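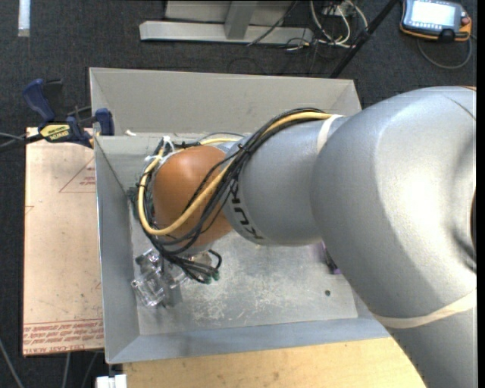 I got back from Palusby late and wrote most of this up the next morning with my notes spread over the kitchen table, so forgive the order. The Codon lab holds its open day once a year, this time on 14 September 2023, and I've wanted to go ever since our shop began talking seriously about a robot for the sorting bench. It was 262 miles each way and I'd do it again tomorrow.

Some background for anyone new to this page. We're a small repair and refurbishing shop. Mixed parts come in, they get tipped into trays, and a person stands there picking them out and putting them where they belong. It's slow work and hard on the back. We have a line in next year's budget for doing something about it, the budget gets settled in January, and up to now my spreadsheet had one big number at the top (robot arm) and one small number under it (everything else). After a day at Codon I've taken that spreadsheet apart.

The morning

Visitors were let in by groups, and mine got the picking area first, which was lucky, as that's what I came for. The arm there was a KUKA, a good deal bigger than I had imagined from reading brochures. Standing near it you notice how much of the room belongs to it. The big gray housing alone takes up space I had mentally given to a cart. I had been planning our cell with a floor plan cut out of graph paper and a paper circle for the reach, and a paper circle has no shoulders! The body of the arm has to go somewhere while the gripper is down in a bin, and it blocks your view of the work from that side too. When I got home I redrew the whole plan with the arm's bulk in it and lost a shelf.

It works over an open metal bin with sloping sheet-metal sides and a floor that's scuffed silver-white in the middle. I liked that bin more than I can properly explain. It's the sort of thing we could have bent up locally, and the sloping sides are a feature I'll be copying. Our trays have straight walls, and I asked whether that mattered. The answer was yes, very much: small things settle into a square corner, and a gripper needs clearance on every side of whatever it's reaching for. So that's a new line in the spreadsheet, "bins," where I had written "use what we have."

There was an ordinary bar clamp with a blue handle on the corner of the bin. I own the same kind of clamp. I asked the guide if I could clamp things at first and build proper mounts later, and got a very sensible reply, which was to clamp while you're still learning where things go, and put the money for permanent brackets in the second half of the year. Once you start teaching positions, a bin that shifts even a little means teaching them over again, so the bracket money can't be left out altogether. I've put down 700 dollars for fixtures and mounting. That was zero last week.

Grippers, and the clear plastic

The gripper was the part I kept going back to look at. It was clear plastic, all blocky pieces with little metallic fittings on it, and a sheet of cast acrylic was lying in its own protective paper beside the bin. At the trade shows everything at the end of the arm is anodized and glossy, and I had assumed the tooling would be something you order from a catalog, wait for, and bolt on.

The talk after coffee covered exactly this. The speaker's advice to small buyers was to expect your first gripper to be wrong. Make it cheaply, find out how it's wrong, make the next one. They went through seven versions on one of their own projects before freezing the design, and the early ones were all cut or glued together from sheet and whatever fittings were in the drawer. What a relief to hear that from people with a real lab! I had one gripper in the budget, at full price, with no allowance for a second. I now have 3,000 dollars for end-of-arm tooling as a pot to draw from over the year, and the rule is that no single version gets more than a third of it until we've picked real parts with it.

I also had a good conversation at the Mulon table. Mulon makes soft fingertips and pads, and they had a bowl of samples out for people to squeeze. I squeezed all of them. They sell small trial packs, and they were perfectly happy to tell me which of our parts their pads would be useless on (anything oily, for a start). I came home with a couple of samples and a price list.

Cables! So many cables

If I had to pick the subject I had given the least thought to, this would be it. On the Codon arm there's a thick yellow cable and a whole bundle of thin black ones running along the outside, over the gray part with the KUKA lettering and around the orange joint cover, tied together with cable ties. Everything you put on the end of a robot has to be connected back to something, and the connection has to bend with the arm in every position it'll ever be in. Leave too little slack and you pull a connector. Leave too much and the loop catches on the edge of the bin.

In the afternoon the Tjoa people ran a short session on just this. Tjoa is a two-room integration firm in the same building and they were the most practical people there. They suggested three stages for a shop our size. Tie the cables on with ordinary ties while you experiment. When the gripper has settled down, move to proper cable clips and a sleeve. Only when the cell is doing the same job every day should you pay for a full dress pack. Their other tip was to buy every cable longer than your drawing says and to buy a spare of each one on the same order, because a missing spare can leave you with an idle robot for a week over a part that costs less than lunch. I wrote that down and underlined it.

I had a "cables" entry of sorts, but it was hidden in "miscellaneous," next to paint for the floor.

Floor space, again

Two more things went on my floor plan. First, the teach pendant. It's the handheld unit with the screen that you use to move the arm by hand, and I had it down in my head as something like a TV remote. It has a screen, a red knob on the side and a fair length of cord, and it needs a home. At Codon it was lying on the carpet when my group came by. I want a hook for ours at chest height on the side where the operator stands, and a bit of cord management so nobody trips. A hook is cheap, but the clear spot of wall behind it has to be reserved before the shelving goes in.

Second, the surface next to the bin. They had a light-colored wooden top right alongside, and I saw the sense of it right away. You're forever setting something down - a part, a screwdriver, a notebook. My plan had the bin standing alone in the middle of the floor like a fountain. We'll have a bench up against it now, and the bench will be wood too. Wood takes a clamp and a screw without any fuss, and we've got plenty of it.

What we're going to do

I'm more excited about this than I was before I went, and the total at the bottom of the sheet has hardly moved, which surprised me. What has moved is the split. The plan I'll be putting forward looks like this:

A used arm in place of a new one, smaller than the one at Codon. I talked with several visitors who had bought used, and all of them said to get the controller and the pendant in the same deal, with the manuals, and to see it move before paying.

Tooling as a yearly pot, as above, with acrylic sheet and fittings on hand from the start so that we can try ideas the same day we have them.

Bins made locally with sloping sides. I'll ask for two identical ones so that one can be loaded while the other is on the bench.

Fixtures, cables and spares each on their own line. No more miscellaneous.

Guarding and a safety review, paid for up front. I had this in already, though too low. Tjoa will do a review of a drawing before you buy anything, and I think that's the first check we should write. They were careful to say that a drawing review doesn't replace the one on the finished cell, so both are in.

Time. I hadn't budgeted any. One of our people is going to need a real block of hours every week to learn this, and those hours come off the bench, so I've costed them as if we were paying an outsider.

Still open: vision. We saw a very nice talk on cameras and I understood perhaps half of it. My feeling is that we should start with parts laid out in a known spot and leave picking from a jumbled bin for the second year, but I'm going to ask around before I commit to that. If you run a small cell and you've gone one way or the other, please write and tell me how it's going and what you wish you'd bought first.

Practical notes if you're thinking of going next year: parking is at the back and fills up early. Wear shoes you can stand in all day. The picking area was carpeted and kind on the feet, but the corridor and the hall where they have the talks are bare concrete. Lunch is a sandwich and it's a good one. Bring a drawing of your own space, even a bad one. I pulled out my graph paper at the Tjoa table and within a minute there were people leaning in from both sides with pencils.

Recent posts
Measuring the sorting bench before you buy anything
Used controllers: questions to ask the seller
Trays, totes and bins we've tried
A quick look at our compressed air bill
What went wrong with the label printer

Contact | About this page | Copyright 2023, all rights reserved | Back to top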